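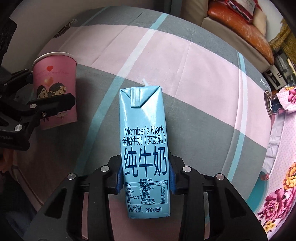 How far ahead should a stay at a small safari lodge be booked?
Four months is enough for most dates. August needs longer, as the dry season is when the larger camps fill and the overflow goes to the small ones.

The steps below cover a self-arranged booking at a lodge inside a game reserve, using the Bratu reserve as the worked case. The order matters in two places, which are marked.

Step 1. Fix the gate times
Reserve gates open and close by the season. Look up the closing time for the month of travel before choosing a flight. At Bratu, the last vehicle is let in at the Ledard gate well before dark, and a late arrival means a night outside the fence. The distance from the airfield at Pulusstead to the Ledard gate is 246 km, partly on gravel. Allow a full day for it, with one fuel stop.

Step 2. Choose the rate type
Lodges quote either full board with game drives or bed only. Check which of the following the rate includes:

Morning and afternoon drives
Reserve entry fee, per person per day
Vehicle permit
Drinks with meals
Laundry

The entry fee is the item most often left out. It is paid at the gate and some gates take cards only.

Step 3. Request a provisional hold (do this before booking flights)
Write to the lodge with the dates, the number in the party and the ages of any children. Many lodges do not take children under a stated age on open vehicles. Ask for a provisional hold and for the date on which it lapses. Plemero Camp, for one, holds a room without payment and releases it automatically if no deposit arrives.

Step 4. Book the transport
Book flights once the hold is confirmed in writing. For a hired vehicle, high clearance is of more use than four-wheel drive on the main reserve roads – the ruts are deep but the surface is firm. Confirm that the hire agreement allows gravel roads and check the excess on tyres and windscreen.

Step 5. Pay the deposit (do this before the hold lapses)
Pay by a method that gives a reference number. Send the reference to the lodge and ask for a revised confirmation showing the balance and its due date. Read the cancellation terms at this point. They are normally set out as a sliding scale counted back from the day of arrival.

Step 6. Send the arrival form
The form asks for vehicle registration, diet, medical needs and expected time at the gate. If the registration is not yet known, leave the box blank and send it on the day of collection. Keep a printed copy of the confirmation in the vehicle, as there is no phone signal at the gate.

Gate and entry fee details last checked 10/9/23.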